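Kuipers Refurbished Desktop Tower, Home and Study Edition

Sold and shipped by Ovex
In stock, usually leaves us within 8 working days
155 dollars, keyboard and mouse included

If you've been putting off buying a computer for the spare room because the new ones cost so much, we'd love you to take a look at this one. The Kuipers tower has been our steady seller for a good while now, and we still get kind notes from people who bought theirs for a kid's homework and ended up doing their taxes on it too!

It's a plain, roomy desktop that handles email, video calls, school sites, family photos and the odd card game without fuss. We load it with a fresh system and the Hinex office bundle (letters, budgets, simple slides), and you're free to remove that if you already have something you like. The fan is quiet enough for a bedroom, though we'd keep the tower off thick carpet all the same.

In the box
Kuipers tower
Power cord
Jamell keyboard and mouse, wired
Printed setup sheet in large type

Good to know
No monitor is included. Most screens from the last several years will plug right in, and if you aren't sure about yours, send us a photo of the sockets on the back and we'll gladly tell you which cable to get. Wireless is built in, but a network cable is always steadier if your desk happens to be near the router.
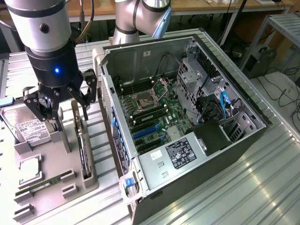
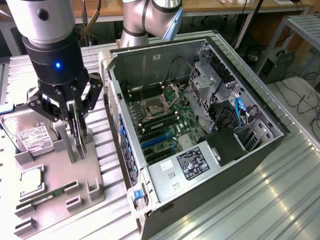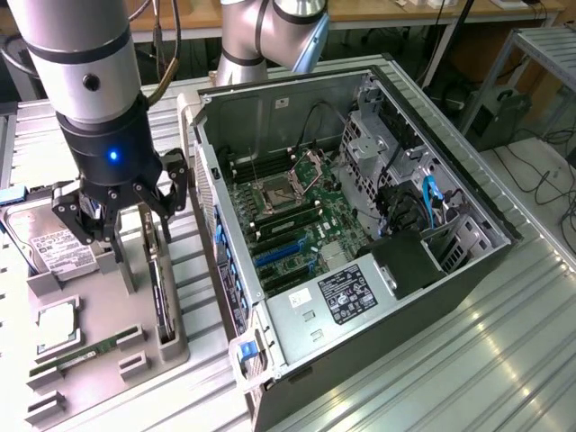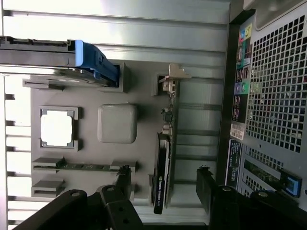 Returns are easy. You have 30 days to change your mind, and please hang on to the carton until you're sure, as it's much the best thing to ship it back in. Orders over 200 dollars go out with free delivery, so a lot of folks add a second keyboard or a pair of speakers while they're here. School and library orders are welcome any time, just write to the Ovex order desk before you pay and we'll work out a price for the lot.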